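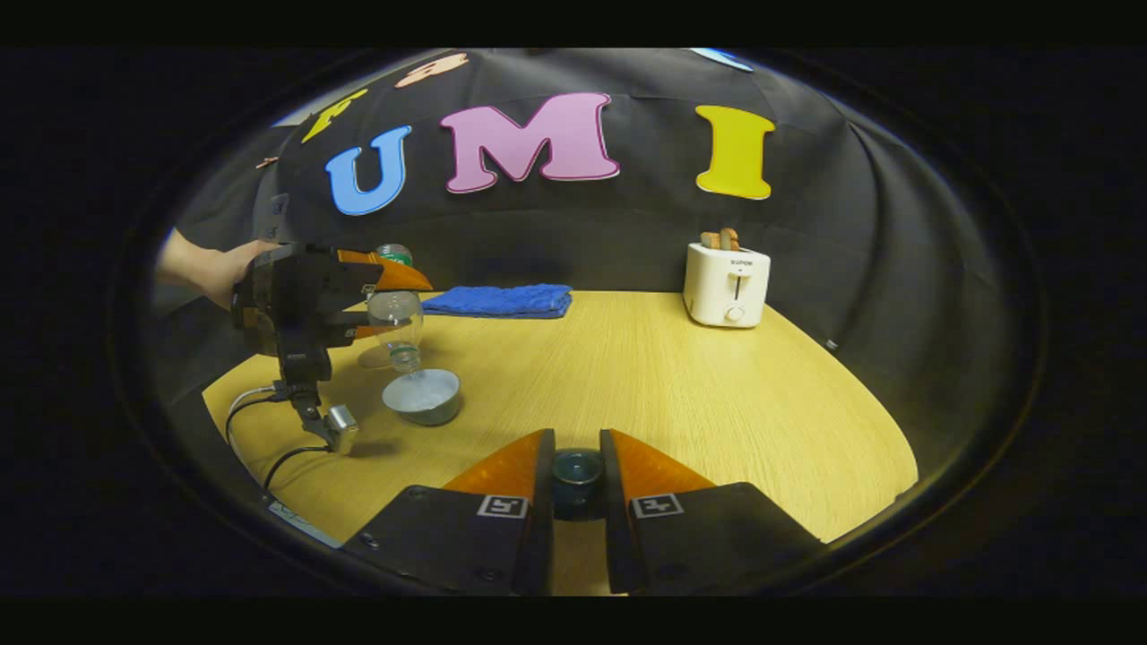 I got up at ten to four for this one, made a flask of tea and sat on the kitchen floor with the laptop because the wifi is better down there. And it went! Clakano's little Duledach rocket finally left the pad this morning with four paying passengers aboard, and I am still a bit giddy writing this up over breakfast.

If you've been following along you'll know this is the flight that slipped from June to July, then into August, and then into September after a valve in the cabin air supply failed a ground test. Clakano never said much about the valve. I asked twice and got the same two lines from the press office both times, so I've given up on that.

The crew first, as they're the reason most people tuned in. The name you might recognise is Jytte Ásgeirsdóttir, the long-distance swimmer, who's now 61 and told the pre-launch webcast she had trained for the flight "mainly by lying on my back in the garden". She had the seat by the big window. Next to her was Junhao Guo, who teaches physics at a secondary school in Kastalham and won his place in the public draw, and behind them were Nayara Brandão, a heart surgeon, and Shigeru Aoki, who paid full price and has been very cheerful about not telling anyone what full price was.

Guo's the one I was rooting for. He put in for the draw on the last afternoon it was open, on his phone, in a dentist's waiting room, and then forgot he'd done it. His pupils were let into the school hall before dawn to watch, and the webcast kept cutting to them. Lots of blankets, one very large cardboard rocket, and an enormous cheer when the engine lit.

Lift-off came at 5.19, after a hold of 19 minutes for high-level wind. I do wish they'd put someone on the commentary who can fill a hold. We got the same animation of the parachutes opening four times, and then a long silent shot of a fence.

Once it went, it went quickly. The capsule topped out at 433 thousand feet, a good bit higher than the company's two uncrewed tests, and top speed was given as 3411 kilometres an hour. (Yes, feet for one and kilometres for the other. I've moaned about this before and I'll carry on moaning.) The passengers had a bit over three minutes out of their straps, and the cabin sound was left on for nearly all of it, which I loved. Brandão laughed the entire way through. Aoki said "oh, there's the coast" in the voice of a man looking out of a train. Ásgeirsdóttir didn't say a word until they were told to get back in their seats, and then she said no, and then she got back in her seat.

The landing was the scruffy part. All three parachutes opened, but the capsule drifted further than planned and came down 200 metres outside the marked zone, in scrub, so the recovery trucks had to go the long way round by the service track. The hatch was open 26 minutes after touchdown. Everyone climbed out on their own feet and the company doctor has passed all four of them as well. Guo had a nosebleed, and waved at the camera with a tissue in his other hand.

I got a few minutes on the phone with Sayaka Wada, the flight director, later in the morning. She sounded shattered. She put the drift down to a layer of wind that the last balloon had shown as weaker than it was, and said they'd be sending up an extra balloon closer to launch from now on. I asked whether the long hold had made her think about calling it off. "For a minute, yes," she said. "Then the numbers came down and we were happy." She wouldn't be drawn on whether the booster, which landed upright on its own pad, will be the one used next time. It needs a proper look over first, and she said that would take as long as it takes.

The next flight is down for the spring and two of its seats have already gone. One is for a researcher from Katayama, who'll be taking up a box of moss to see how it copes with the ride. I've asked for more about the moss and will pass on whatever I get. The other name is being kept back for now, though Wada did let slip that it's somebody who gets badly seasick, so guess away in the comments.

There'll be another public draw as well, open to anyone over 18, with one place going. Entries cost nothing, same as last time, and the form should be up on the Clakano site before the end of the month. I'm putting in for it — my sister says I'd be sick before we left the car park, and she has a point, but I'm still putting in for it.

The full replay is up already if you missed it. Skip the first half hour.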